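How does a touchscreen know where your finger is?

By Malcolm Cropper
22 Apr 2019

You tap a picture of a cat on a tablet and the cat gets bigger. You slide your finger and the page moves. The glass doesn't bend and there are no buttons under it, so how does the tablet know what you did?

The answer has to do with electricity. It is a very small amount of electricity, much too small for you to feel.

What is under the glass?

A tablet screen is made of layers, a bit like a sandwich. The top layer is strong glass. The bottom layer makes the picture. Between them is a layer you can't see at all, even if you look very closely. It holds a grid of lines, some going across and some going up and down, like the squares on graph paper.

The lines are made from a special material that is clear and also lets electricity move through it. Most things that carry electricity well are not clear. Copper does the job nicely, but a thick copper grid would get in the way of your game.

Let's imagine a tablet called the Plolel. It has 37 lines going across and some more going up and down. Wherever two lines cross, a tiny bit of electric charge is stored. The tablet measures the charge at every crossing, and then it starts again from the beginning. Our Plolel does this 225 times every second.

What does your finger do?

Your body has a lot of salty water in it, and salty water lets electricity move through. When your finger gets close to the glass, it changes the amount of charge stored at the crossings underneath. The tablet notices the change. It looks for the crossings where the change is biggest and decides that your finger must be there.

Fingers are wide compared with the spaces in the grid, so one fingertip changes several crossings at once. The tablet uses all of them to work out the middle of your touch. If you put two fingers down, it finds two middles – this is how you can pinch a map to make it smaller.
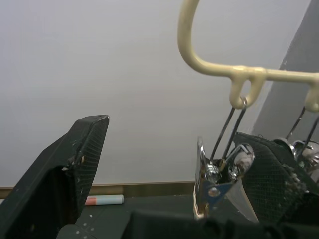
Materials that let electricity move through them easily are called conductors. Materials that don't are called insulators. Metal is a good conductor, so the shiny metal clip in the picture belongs in the first group. Wool, dry wood and most plastics belong in the second. A screen needs something that can change the charge in its grid, and a woolly glove mostly just keeps your finger farther away from it. Gloves made for touchscreens have special thread in the fingertips that conducts electricity.

Why do drops of water cause trouble?

If you have ever used a tablet with wet hands, you may have seen it do strange things. Pages jump, or letters appear that you didn't type. Water on the glass can change the charge too, and the tablet may mistake a drop for a finger. Wiping the screen with a soft, dry cloth usually fixes it. Ask a grown-up first if the tablet isn't yours.

Are all touchscreens like this?

No. Some older ones, and some ticket machines, work by pressing. They have two thin layers with a small gap between them. When you push, the top layer bends and touches the bottom one, and the machine finds the place where they meet. You can use these with a glove, or the blunt end of a pencil. You do have to push a little harder.

Words to know

Charge – the electricity that is stored in or on something.
Conductor – a material that lets electricity move through it easily.
Grid – lines that cross each other to make squares.
Insulator – a material that does not let electricity move through it easily.

Something to try

With a grown-up's permission, put a woolly glove on one hand and tap a tablet. Now tap it with a bare finger on the other hand. Then try the side of your thumb and your knuckle. Write down which ones worked.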